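Teaching a five-year-old to tell 6 from 9 (and not hate numbers)?

Asked by Clodagh Phelan in Early Learning, Lakstead Parents Help

Hi all, my daughter starts kindergarten at Wevthorpe in the fall and she can count to 25 out loud like a champ, but put a written number in front of her and it's a coin toss. 6 and 9 are the same thing to her, and lately 4 gets called "the chair one." We've been using number blocks at the kitchen table for a few minutes after dinner. She likes them for a bit and then she's under the table with the dog. 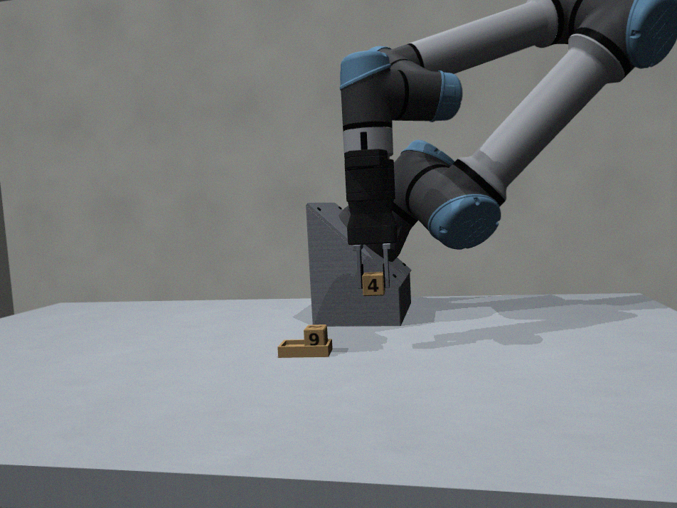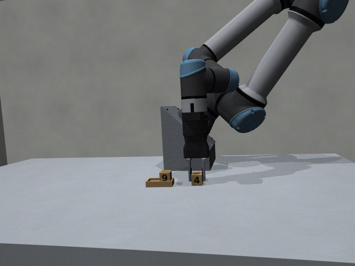 What I want to know
Is this normal at five, or should I be talking to someone? And do blocks even help, or am I better off with worksheets? My sister swears by flash cards (her kid cried over them, so I'm not rushing to buy any!).

Ljubica Kadrić
Totally normal, please don't lose sleep! I taught pre-K for years and flipped numbers were an everyday thing, even with kids who could add in their heads. I'd stick with blocks over worksheets for now, but do fewer at a time. Pick 2 numbers that look nothing alike, say 4 and 9, and play with just those until she's bored of getting them right. Bring in the 6 much later, on its own.

One thing with blocks is that a 6 turned upside down IS a 9, so draw a little line under each one with a marker. Otherwise she's not wrong, she's just sitting on the other side of the table. Also let her trace them big. Shaving cream on a cookie sheet worked great with my bunch, messy but it wipes right off. If she's still mixing up lots of numbers and letters well into second grade, bring it up with her teacher.

Fuad Weldu
flash cards are fine if you make it a game. we did Go Fish

Úna Tierney
Seconding the line under the 6 and 9, I did that with nail polish and it's still on there. What really clicked for my son was house numbers. We'd walk down Molldale after supper and he'd shout them out, and our neighbor at 3,920 got a big wave every single night because he loved that one. I'd keep the table stuff to five minutes and quit while she's still having fun. And I'd keep "the chair one," by the way, it's a great way to remember a 4!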